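The big blanket wash, April

Well, I finally did the beds. I've been saying I'd do it since the clocks changed, and this morning I woke up at half past six with the sun coming straight through the gap in the curtains and thought, right, today's the day, get up before you change your mind. Coffee first (two cups, the second one with the last of the good milk), then into it.

The forecast said dry until teatime, so I wanted the heavy stuff on the line by nine. It was closer to ten. The machine had one of its moods and stopped halfway through the spin with the little key light flashing, so I had to drain it, shuffle everything around and start again. It's a Drestik and it's been a good old thing, but it does hate anything plush. You put one thick blanket in and it thumps across the laundry floor like it wants to come and have a word with you.

While that was going I tackled the linen cupboard, which was a mistake, because you can't just do one shelf, can you? Out it all came. There were pillowcases I'd forgotten about entirely, a fitted sheet for a bed we got rid of two houses ago, and a bag of lavender from the Skimcombe market that smells of absolutely nothing now. I kept the lavender bag anyway, because I like the colour of the ribbon. The sheet went in the rag box. I also found the receipt for the mattress protector, $104, and felt a bit ill all over again.

Then upstairs to sort out the big bed. I'd decided to layer it up properly for once, the way they do in the Matheson catalogue, with everything folded back just so. Ha!

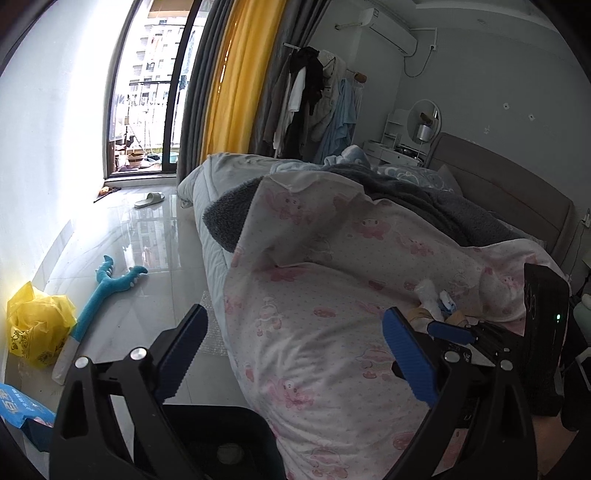
I do love the pink blanket, though. It's far too young for the room, all those little characters and dots against the grey wall and that very sensible headboard, and every time I think about packing it away for the spare room I end up leaving it where it is. It's the one everybody reaches for when they've got a cold. The dark grey plush one is warmer and the light quilt underneath is the one that cost proper money, but the pink one is the favourite and I've given up arguing.

The trouble with so many layers is that they travel. You tug the top one straight and the grey one creeps out the side, so you go round and fix that, and then the quilt has slid down towards the floor. I must have gone round that bed a dozen times. My back is telling me all about it tonight. I've read that you're meant to fold the blankets into thirds and lay them across the foot, and I might try it, but our feet would be roasting and the rest of us would freeze, so what's the point?

I haven't made up my mind about the pillows either. The one with the curly pattern is lovely and I'd happily have another to match it, only Urkach have stopped doing that pattern, and the new one is a sort of mustard leaf that I can't warm to at all. The plain cushion can stay. It goes with the headboard and it's good for reading against, as long as you give it a thump first.

Lunch was toast standing up at the bench. I had another go at the cupboard after that and got it all back in, mostly. Sheets on the left, towels on the right, odd things on the top shelf where I can't see them. I've written labels on masking tape, and I give them 27 days before somebody puts a beach towel in with the flannelettes (it'll be me).

It did rain in the end, at ten past three, but I'd got nearly everything in by then. Only the bath mat got caught and it was due another rinse anyway. Everything's now draped over the banister and the backs of the chairs, and the whole house smells of soap powder, which I must say I'm enjoying very much.

Need to get: pegs, milk, new bulb for the landing, something for the moths that doesn't stink. And ring about the washing machine before it walks out the back door on its own.

Bed by nine tonight, I reckon. Under all the blankets.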